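Plidden: A Kitchen Simulation for a Home-Built Mobile Robot
Student Project Report, Section 3: Simulated Environment

The project team is building a small wheeled robot in the shared workshop at Plaltamham. Its intended task is to approach a kitchen appliance and operate its front. Work on the chassis began in September and continues each Tuesday. The simulated kitchen, named Plidden, allows the control software to be developed while the chassis is unfinished.

The side-by-side refrigerator was selected as the first target. Its front combines large plain surfaces with small details: a temperature display, a row of round buttons, and a recessed dispenser with two paddles. The doors are dark gray and carry little texture, so the team expected position estimates to depend mainly on the control panel and the seam between the doors.
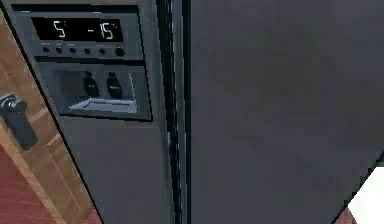 Each trial begins from a random starting pose and ends after 60 seconds or when the robot reports that it has located the panel. The team has planned 200 trials, divided between level and tilted views. The first 40 have been run. In 30 of these, the panel was located within the time limit. Most of the remaining trials ended with the right door filling the view.

The next stage will add a search motion toward the door seam. The button labels are too small to read at the present rendering resolution, and the software will identify buttons by their order in the row.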